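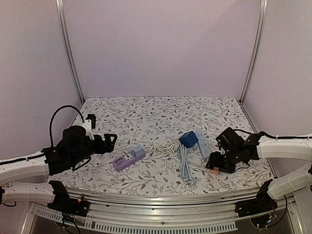
Dravar Tandem teleoperation kit: four weeks of teaching robots to tidy up

The Dravar Tandem arrives in more boxes than I had floor for. Inside are two follower arms, two smaller leader arms that you hold, a bench frame, cameras, and a bag of screws that someone at Dravar must have packed in a generous mood. I paid £2,156 for the full set. There is a cheaper one at £1,540 without the leader arms, which asks you to steer with a game controller, and I would advise against that unless you have a very low opinion of your own evenings.

The idea is simple enough. You move the leaders, the followers copy you, and the software records the joint positions and the camera views together. Do that enough times and you have something to train on.

Setting up took a Sunday and part of the Monday. The manual is fine until the calibration chapter, at which point it appears to have been translated by someone on their way out of the door. Delia Ojeda, who has built two of these, told me to ignore step 4 and zero the wrists with the arms stretched out. She was right, and I have pencilled it into the margin for whoever gets the manual after me.

The followers themselves are good. They have a reassuring bulk at the wrist and they keep up with a brisk hand, though a really quick flick leaves them a beat behind, like a polite guest at a dance class. The leaders are less good. The trigger on my left one has a gritty spot halfway through its travel, right where you want to be gentle, and my thumb was complaining by the second week.

I began with blocks, as everyone does, and the Tandem is excellent at blocks. So are toddlers. For a fairer test I moved on to the contents of my own cable drawer: power strips, cube adapters, leads in whatever state I found them. The purple strip and the white one are easy to tell apart in the recordings, even on a flowery table covering, and the cube adapters suit the fingertips nicely if you come at them square.

Then there are the cables. A loose cream-white coil in the middle of the table is a humbling thing to pick up with no feeling in your fingers. The Tandem has no force feedback at all, so you judge your grip by eye, and by eye every grip looks perfect until you lift. A bundle folded into long loops is kinder, provided you take it across the middle and don't try to be clever with the plug end.

I recorded 54 demonstrations of the cable job and threw out a good few where I had dithered. This matters more than the manual lets on. The first policy I trained had learned to hover over the coil for several seconds before doing anything, and I recognised the hesitation at once as mine. The second lot, done after coffee and with some resolve, came out much more decisive. It still drops things, but it drops them with confidence.

The recording software, Bindatel, is plain and mostly dependable. A foot pedal starts and stops each take, and a double tap bins it, a feature I came to love. Playback is lovely too - you can run a take back on the real arms and watch your own bad habits performed at full size. My one serious grumble is that renaming a task halfway through starts a new folder without telling you. Diệp Hà has a small script that merges them again, and Dravar really ought to be paying for it.

Noise: a steady whine when holding a pose, enough to annoy anyone trying to read nearby. Warranty: a year, with the gripper tips left out as wearing parts. Spare tips come in pairs and the shop was out of them through most of April.

Would I buy it again? Yes, with the leaders, and I'd order a spare trigger on the same day. If you only want to stack blocks, the Wellow single arm will do it in less space. For anything that needs two hands, get the Tandem, and put your tidiest cables in the drawer first.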